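Bellberg Community Workshop: Progress Report to the Orlandini Fund
2024-05-20

Work covered by this report: refitting the bench room at Bakby and starting the repair and packing sessions there.

The room was cleared and repainted over the winter, and the benches went in after that. We had planned to buy new tops for all of them. In the end we kept the old wooden tops where they were sound and spent the money on legs, brackets and lighting. There are now 4 benches in use. Spending to date on furniture and fittings is $1,735 against a budget line of $2,229, and we would like to carry the remainder over to storage.

The tops are butcher-block, pale, and solid enough for the work we do on them. They mark easily. Water stains are the main problem, followed by scuffs from things being dragged across. We have tried one coat of oil on a single bench and want to see how it wears before doing the others. Sanding all of them back would close the room for several days, and we don't think the stains justify it yet. 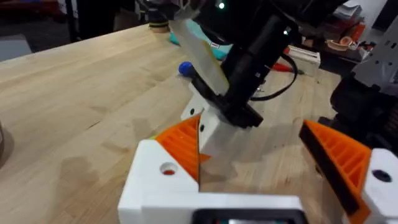 Small items are the other issue. Tape, cloths, caps and offcuts of plastic sheet tend to stay on the bench after a session, and the next group has to move them before they can start. We have agreed on a simple rule: tools go back on the wall, soft things go in the drawer, and anything flat goes in the rack by the door. The rack is from Kivia and was delivered with the wrong shelf pins. Replacements have been ordered. Until they come, sheet material is being stored upright behind the cupboard — not ideal, but it keeps it off the floor.

Sessions are running on the schedule we sent you with the application. The first block had 50 places and all of them were taken. Feedback forms were short this time, and most comments were about the lighting, which people find better than in the old room, and about the lack of hooks for coats. Hooks are cheap and will be added from the existing budget.

One item is behind. The extractor for the sanding corner has not been fitted, as the landlord wants a drawing of the wall opening first. Our drawing has gone to them and we are waiting for a reply. Sanding is limited to hand work near the open window for now.

Next steps are the shelf pins, the hooks, a decision on oiling the remaining tops, and the extractor. We will send the final accounts with the closing report in November. Please let us know whether the carry-over to storage needs a separate form.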